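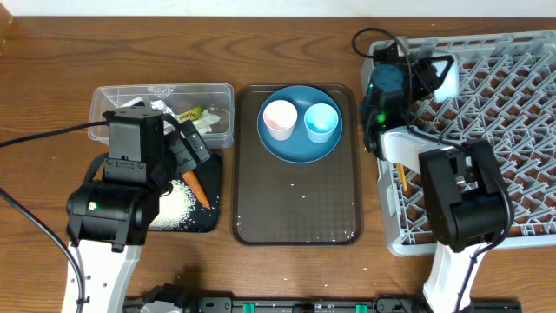 Table-clearing station, two arms, Pemham open day

Thread: Pemham open day, notes on the two-arm station

breson_ctl wrote:
Went on Monday. The clearing station was the one worth the drive. The job is scraps in the clear bin, cups and cutlery in the rack. Iraklis Tsoukalas ran it and took questions between cycles. He gave their log as 3,793 attempts since they last changed the finger pads, and wouldn't quote a success rate. Fair enough.

My interest was the division of labor. The left arm works the bin side and the right arm works the rack side, and both hang off one rail, so the base-to-base transform is fixed. 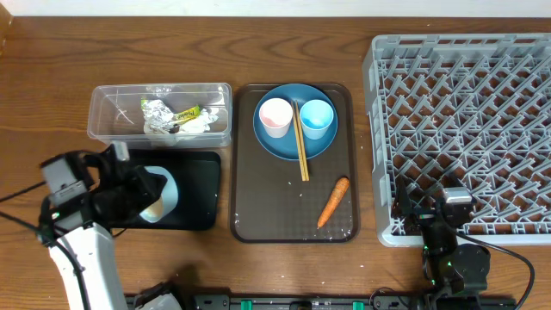 The schedule is less clever than it looks. Each arm gets a zone and the middle tray is shared, with a simple lock on it. If one arm holds the lock, the other waits. I timed one wait at nearly 2 seconds.

hutwood77 wrote:
A lock on the shared zone is a poor choice. You pay for the second arm and then park it. Deligiannis had swept-volume checking on a similar cell and the waits mostly went away.

breson_ctl wrote:
They also had 800 mm between bases and nothing soft to pick up. Paper cups and rice are a different problem. I'd take the lock.

hutwood77 wrote:
Grip force and arm scheduling are separate problems. You're mixing them.

o_xenos wrote:
Orestis Xenos here, I was at the afternoon session. You're both skipping the wrist view, which they had up on the second monitor.
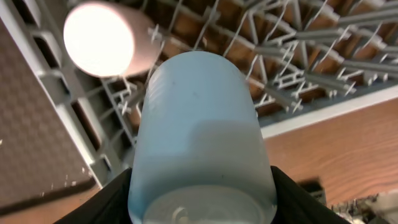
Grip point matters more than the schedule. A tapered cup held high will fold or slip, and then the release pose is wrong before you get to the rack. They were gripping down by the base, open end toward the tines, which leaves the rim clear of the fingers. What I didn't like was the round lamp shining straight into that wrist camera. Half the tine tips were throwing highlights. I'd want a fixed exposure before trusting any depth estimate there.

breson_ctl wrote:
Agreed on the lamp. I asked, and he said exposure was on auto.

hutwood77 wrote:
Then log 321 rack placements with auto and the same with fixed, and compare. I still say drop the lock.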